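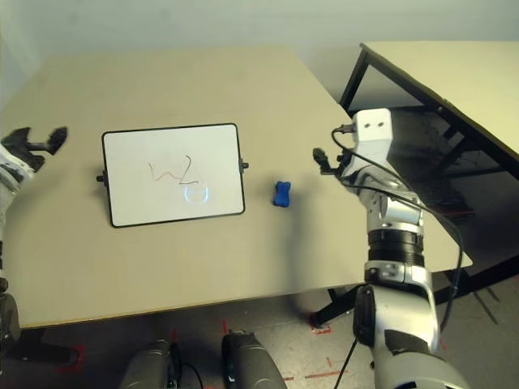 Minutes of the safety meeting, two-arm cell, Brirncombe site
29 September 2026

Present: Mireille Courtois (chair), Holger Rønning, Begoñe Bermúdez, Eugénie Gaillard
Excused: Évan Coste (his written report was read)
Minutes: Eugénie Gaillard

1. Minutes of the August meeting
Accepted with one correction. Item 4 should say "left wrist", not "left elbow".

2. Unexpected movement in the board wiping task
Mireille read the report of Évan. In run 179 the right arm had to pick up the eraser and wipe the whiteboard. The gripper closed beside the eraser and the arm continued to the board with nothing in the fingers. It pressed on the table for 8 seconds before Évan pushed the stop button. No person was inside the tape. The fingertips of the gripper were scratched and have been changed.

Holger has read the log. The gripper reported "object held" although the fingers were fully closed. He explained that the limit for an empty grip was lost when the Zultton controller was updated, and the old value was not copied back. He found the same missing value for the left arm.

Begoñe asked why the force limit did not stop the arm. Holger answered that the limit is set to 54 newtons and the arm stayed under it during all the contact. She finds this value too high for a task with a light eraser. Holger agrees, but he wants to test before he gives a new number.

Decided: no wiping runs until both grip values are restored and checked by a second person.

3. Reflections on the board
Begoñe said that the ceiling light makes a bright ring on the board, and that the wrist camera can maybe take it for a mark. Holger does not think it has a connection with the fault in item 2. It was agreed to treat it as a separate question. Begoñe will repeat the marker test with the light dimmed.

4. Cables on the right arm
Eugénie is worried about the loop of cable at the top of the camera housing. If the arm turns far to the left, the loop could catch on something. Mireille asked for a shorter loop and one more clip. Leclerc can deliver the clips, order 434 is already open.

5. Floor tape
The visitors from Fedisetti asked which red marks show the stop line. The answer was not clear to all of us. Old marks will be removed and the stop line will be made new.

6. Actions
Holger: restore grip values, both arms. Propose a lower force limit.
Évan: second check of the values. Add the fault to the log book.
Begoñe: marker test.
Eugénie: clips, floor tape.

The next meeting will be held when the values are checked. Mireille will send the invitation.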